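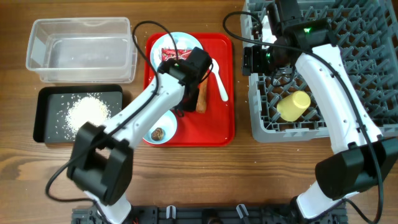 Recoger una bandeja de comedor con dos brazos: arroz en la bandeja negra y arroz en la mesa.

Llevo un par de semanas con el borrador de la guía de buenas prácticas que ha hecho circular Varkilell entre los que trabajamos con brazos pequeños de sobremesa, y cuanto más lo leo menos sé qué quieren que haga con él. Son 33 páginas. La palabra «seguro» sale en casi todas y la palabra «arroz», que es con lo que yo me peleo a diario, en ninguna. Tampoco sale «comida», ni «migas», ni «limpieza», salvo en un anexo sobre el armario eléctrico.

Lo digo porque la tarea es recoger una bandeja: los restos a un lado, la vajilla al escurridor, el envase sin abrir a donde toque. Cosas que un camarero hace sin mirar. Y el documento que debería decirme cómo montar esa estación, cuándo pararla y qué cuenta como bien hecho está escrito para alguien que atornilla placas idénticas en una nave.

Empiezo por lo que me parece razonable, para que luego Finbarr Sheehan no me escriba diciendo que solo protesto. El apartado de fijación está bien. Los brazos van sobre un raíl común, el raíl va sujeto a la mesa y se revisa el apriete antes de cada sesión. De acuerdo. También me vale lo de definir por escrito la disposición inicial de los objetos, con una tolerancia para cada uno. Lo hacíamos de memoria y era una chapuza: el plato acababa cada vez en un sitio y luego discutíamos si el brazo había fallado o si le habíamos puesto el plato donde no era.

Ahora lo otro.

El borrador exige que «la superficie de trabajo esté libre de objetos ajenos a la tarea». Muy bien. ¿Un grano de arroz en la madera es un objeto ajeno a la tarea? Le hice la pregunta a Elmarie Gumede, que participó en la redacción, y me contestó que depende de si el grano «interviene en la evaluación». Es decir, que primero tengo que decidir qué evalúo, luego si el grano interviene, y solo entonces sabré si mi mesa cumplía la norma cuando empecé. Con tornillos seguramente funciona. Con arroz cocinas una regla que cada laboratorio interpretará como le convenga.

Y no es una manía mía. Si el criterio de éxito es «bandeja vacía y vajilla en el escurridor», un brazo que reparte media ración por la mesa aprueba. Si el criterio es «ningún resto fuera de su recipiente», no aprueba casi nadie. El borrador deja elegir entre los dos y además permite publicar el resultado sin decir cuál se eligió. Luego llega alguien con un porcentaje muy bonito en una diapositiva y en la sala asentimos todos.

Hay una tabla de resultados de referencia en la página 14. Zernetti aporta 289 ensayos y Utmont aporta 806, y las dos series aparecen sumadas, como si fueran lo mismo. He preguntado si los restos eran comida de verdad o piezas de plástico. Utmont usó piezas. Zernetti no lo especifica. Me cuesta tomarme en serio una media entre una cosa que rueda y otra que se pega a la cuchara.

Otro punto que me chirría: los cables. La guía dice que «deberán quedar fuera del volumen de trabajo». Quien haya escrito esa frase no ha visto un brazo ligero de estos, donde el cable va por fuera y hace un arco cada vez que se dobla la muñeca. En nuestra mesa uno pasa cerca del recipiente transparente y el otro por encima del escurridor, y ahí van a seguir mientras los brazos sean estos. Una norma útil diría cuánta holgura dejar, dónde sujetarlos y qué movimientos probar despacio antes de dar velocidad. Esta pide un imposible, y lo que ocurre con los imposibles es que se marca la casilla de «cumple» y a otra cosa.

Khanyisile Mtshali, que es bastante más paciente que yo, sostiene que un borrador flojo es mejor que ninguno, porque al menos obliga a discutir. Puede ser. Yo he visto demasiados borradores flojos convertirse en requisito de compra tal cual estaban, con sus erratas. En Baloyi ya piden conformidad con este, que ni siquiera tiene número de versión.

Mientras tanto, en mi mesa aplicamos unas reglas caseras que no pretenden ser norma de nada:

Se anota qué comida hay y en qué estado se pone. Arroz cocido de hoy y arroz seco son dos tareas distintas.
El criterio de éxito se escribe antes del primer ensayo y no se toca hasta el último.
Lo que cae fuera se registra aparte, aunque el ensayo se dé por bueno.
Entre ensayo y ensayo se limpia la mesa o se declara que no se ha limpiado. Las dos opciones valen, callárselo no.
Las pinzas que han tocado comida se limpian al terminar, aunque sean las siete y media.
Con los brazos activos no se meten las manos para enderezar una taza. Se para y se endereza. Sibusiso Zulu y yo hemos discutido por esto más de lo que me gustaría reconocer.

No tienen nada de brillante y seguro que les falta la mitad. La de limpiar las pinzas la incumplimos cada dos por tres — yo el primero —, así que tampoco voy a dar lecciones.

Imelda Javier me ha pedido que mande las objeciones por el cauce oficial, un formulario que admite un comentario por apartado y no deja adjuntar nada. Las mandaré. El plazo termina en enero y la respuesta, según el propio formulario, «se valorará en su conjunto», frase que no me anima demasiado. Si alguno de los que leéis esto trabaja con comida de verdad y tiene una definición de «derrame» que aguante más de una tarde, dejadla en los comentarios y la incluyo en el envío con vuestro nombre.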